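16th October - Kovalchuk refurb bench, tower 11

Same model as the rest of the Kovalchuk batch. The ticket says no display, and the Ladell tester gave up before the memory check. Covers off, case on its side on the ribbed metal table. I want the wiring written up before anyone pulls the board, as the last two came back together with a lead missing.

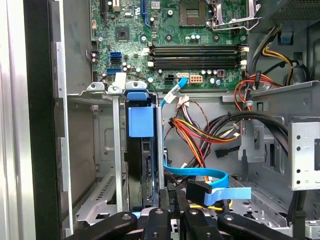
Data leads are the part I keep getting wrong on these. The board has two blue SATA ports stacked on its left side, easy to find again. The light blue cable is another matter - it plugs into a small white header between the black four-pin and the beige eight-pin power connectors, then runs down past the drive bay. Put a tape flag on it before unplugging.

Order of work

1. Tag every lead at both ends. Tape is in the Jundton drawer.

2. Memory out, contacts wiped, back in the same slots.

3. Processor. Check the socket with the loupe under the lamp. Keep the chip off the metal table - use the foam tray. The bracket should be open and the processor clear of the socket before the loupe comes out.

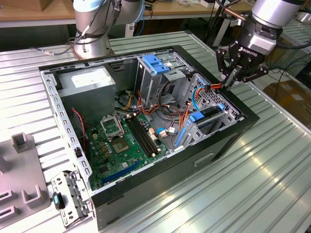 4. Drives last. Blue latches on the lower cage; go easy on them, Plurkar wants 585 for a replacement set.

Still to do: order paste, update the shelf list (bay 144).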